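4.2 Rules for laying out and resetting the table

Scores from tabletop manipulation trials are hard to compare when each site sets its table in its own way. At Irkimano we found that two operators given the same written list of objects would produce layouts that differed in spacing, in orientation, and in how close items stood to the robot. The rules in this section were drafted by Syafiqah Pattinasarany and revised in August after a first round of comments from the Gonmont site. Version 2 is the one used for all results reported here.

The first rule concerns fixed reference points. Small black dots on the white tabletop serve as marks, and no object may be placed so that it covers one. Large items go down first, then dishes, then food items. An operator who finds a mark covered must move the object before the arm is enabled — moving it afterward voids the trial. 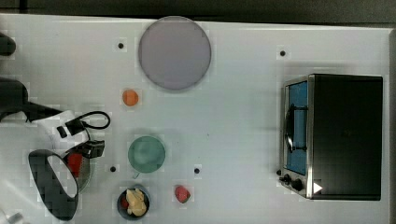
Figure 3. Toaster oven, plate, bowls and play food on the marked tabletop, with the gripper at left.

The second rule sets a clearance of 50 mm between any object and the edge of the table on the side away from the robot. On the near side we allow 25 mm, as the reach of the arm is better there and drops were less common in our pilot runs. Objects that can roll are exempt from the spacing rule but must be at rest before the start signal.

The third rule covers people. The operator stays outside the taped floor zone whenever the arm is powered, and one hand stays on the stop button. Reaching in to right a fallen cup during a trial is not permitted, even at low speed. We recorded this as the most common breach at both sites, and the Witer checklist now asks for it by name. 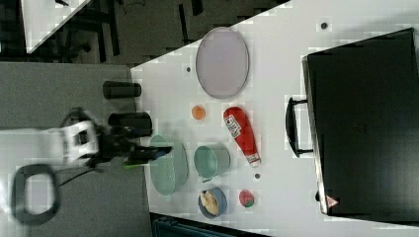 Layouts are changed after every block of 50 trials. The new layout is drawn from the Nair list, and the operator notes any substitution, for example a bottle used in place of a cup. Substitutions do not void a block, but they are reported in a separate column. A reset took about 2 minutes for a trained operator. We did not measure this for new operators, and the rules set no time limit for a reset.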